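Demonstration teaching (robotics)

Demonstration teaching is a way of programming a robot in which a person performs the task through the machine and the recorded motion is used to train a controller. Two forms are common. In hand guiding, the operator grips the arm and moves it directly. In remote control, the operator moves a separate device and the robot follows.

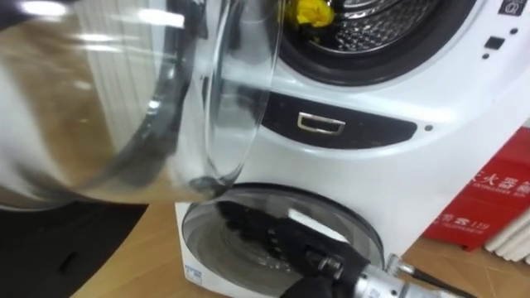
Joint angles, finger positions and camera views are stored together as one episode. A household task such as laundry may need 128 episodes or more – the Skirnitz set, compiled by Rajitha Matubbar, holds 146.

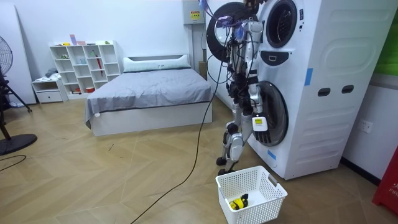 Reach is a frequent limit on remote control. Appliances are built for human height, and a two-door washer-dryer puts one opening high and the other low, so a standing robot has to extend an arm downward to bring its hand to the rim of the lower door. Delorme treats such postures as separate tasks, each with its own episodes.

See also: Hand guiding; Motion retargeting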